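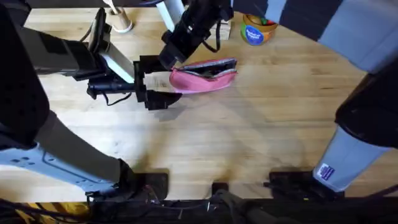

Mending Night Returns to Drornton in October

After a long and rather sticky summer, I'm so pleased to tell you that Mending Night is coming back to the upstairs room at the Flotholm, and we'll be starting at 6:30 in the evening so that folks coming straight from work can grab a bite first (the soup downstairs is very good, and you're welcome to carry it up).

Florian Besson will be with us again to help with zippers, which so many of you asked for after the spring session. Bring your stuck sliders, your missing pulls, your pouches and jackets and the tent bag you've been meaning to fix since forever! He tells me that most zippers can be saved, and that a pencil rubbed along the teeth is still the first thing he tries. If yours does need replacing, please measure it before you come, as the shops will be closed by then.

We have room for up to 151 items on the repair list, and you may sign up for 2 apiece. Heavy leather is best left for Florian's daytime hours, when he has the big machine set up. Thread, needles and tea are on us, and children are welcome with a grown-up. Do bring a cushion if you have one, the benches are as hard as ever.

You are receiving this because you signed up for the Drornton newsletter. Unsubscribe | Manage preferences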